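How do you teach a robot to pick up a spoon?

For readers from 8 years

Published on April 28, 2018

Think about the last time you learned something with your hands. Perhaps it was tying your shoes, or cutting paper along a line. Did you learn it from a book? Probably not. More likely, a grown-up stood behind you, took your hands and moved them in the right way. After some tries your hands could do it alone.

Robots can learn in a similar way. On this page you will read how people do it in our workshop in Lalbridge.

The old way: writing everything down

For a long time, people told robots what to do with written instructions. This is called a program. It can say: move 12 centimetres to the left, go down, close the fingers, go up.

In a factory this works very well. The same part comes to the same place every time, and the robot makes the same movement all day long. Already in 1784, long before there were computers, people were building power looms, machines that could weave cloth by repeating one movement again and again.

But a kitchen is different from a factory. The spoon is today beside the plate and tomorrow under the napkin. If the robot has only the instruction "12 centimetres to the left", it will close its fingers on air. To write an instruction for every possible place of the spoon would take longer than your whole school time.

So people thought: can we show it to the robot?

Way one: take the robot by the arm

The first way is the easiest to understand. Our robot arm has the name Soken. It has 6 joints, which are places where it can bend. You have such joints too, for example your elbow and your wrist.

When we press a button, Soken's arm becomes easy to move. Then a person takes hold of it and leads it slowly to the spoon. While this happens, the computer writes down how much each joint is bent, many times in every second. Afterwards Soken can do the movement by itself.

The arm is rather heavy to lead, and a person's own arm is in the way of what the robot sees with its camera. After an hour of this work your shoulder is tired.

Way two: remote control

The second way looks more like a computer game. The person sits at a table and holds a small arm, which has the same joints as the big one. This small arm is called Valer. When you bend Valer, Soken bends too. When you squeeze the handle, Soken closes its fingers.

It sounds simple, but at the beginning it is difficult. You cannot feel the spoon. You can only look. Most beginners squeeze too early, or they stop too high above the table. Please do not be sad if this happens to you when you visit us. It happens also to the people who work here.

Way three: carry the robot's hand with you

For the third way you do not need the robot arm at all. You need only its hand. Such a hand is called a gripper, and ours has two fingers, like a crab's claw. You hold it in your own hand and do the task with it. A camera fixed on the tool records what is in front of the fingers.

Later the computer looks at the recordings. From the way the picture changes, it works out how the hand was moving. It also learns when the fingers opened and when they closed. Then a robot arm with the same kind of fingers can try to do the same work. 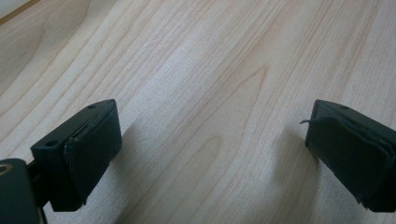 The good thing about this way is that you can carry the tool to many places. You can use it on a kitchen table, on a school desk or on the floor of your grandmother's house. A robot which has seen only one table may be confused by another one. If it has seen many, it has a better chance.

Why once is not enough

When you show a friend a new game, you explain it perhaps two times. A robot needs more patience. For our spoon task, which we named Tangen, we made over 40 recordings before we let the robot try.

Each time we changed something small. We turned the spoon round, or we put it nearer to the edge. If all recordings were the same, the robot would learn only one movement, and we would be back at the old way.

The mistakes are interesting too. Sometimes a person drops the spoon and picks it up again. We often keep such a recording, so that the robot can see what to do after a spoon has fallen.

Try it at home

You need two wooden clothes pegs, a friend, a scarf and a small soft thing, for example a ball of cotton wool.

Put the cotton wool on the table. Your friend covers his or her eyes with the scarf and holds one peg. Now you give instructions with words only: left, right, down, open, close. How long does it take to pick up the cotton wool?

Then do it again, but now put your hand on your friend's hand and lead it. After this, let your friend try alone, with open eyes. Use the second peg to do the task together, side by side.

In May we will have open afternoons at the workshop, and you can try Valer yourself. Children under 8 should bring an adult.

Words to remember

Gripper: the hand of a robot.
Joint: a place where an arm can bend.
Program: written instructions for a machine.
Demonstration: showing a task so that somebody, or a robot, can learn it.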